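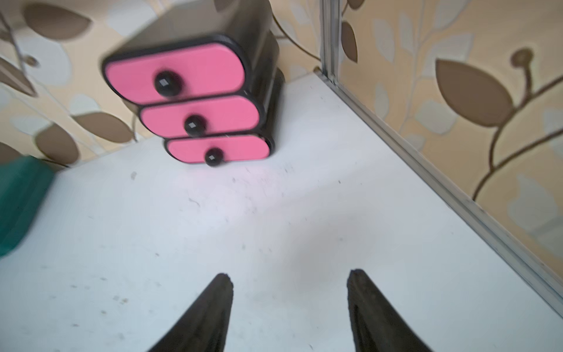

The Wustness cell is a two-arm robot workcell used for drawer and packing tasks. Both arms are bolted to an aluminum rail along the front of a white work surface. It was installed at Esmont in July.
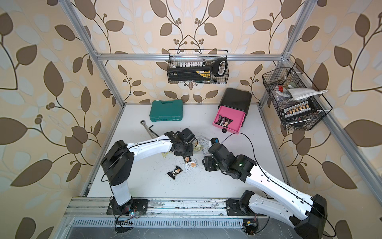 Routine care is light. The surface is wiped down after every 13 runs - crumbs and dust collect along the rail as well - and the base bolts are checked at the same time.
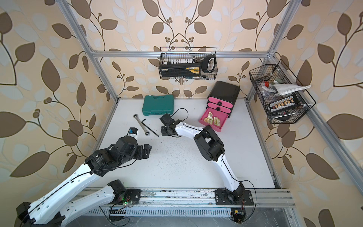 Cables get the closest look, as they flex with each reach. They are replaced after 1,697 hours. Wire baskets on the frame keep tools within reach.

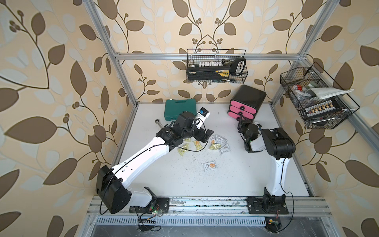
The cell with both arms over the table and the three-drawer unit at the back.

Gripper fingers are changed as a pair.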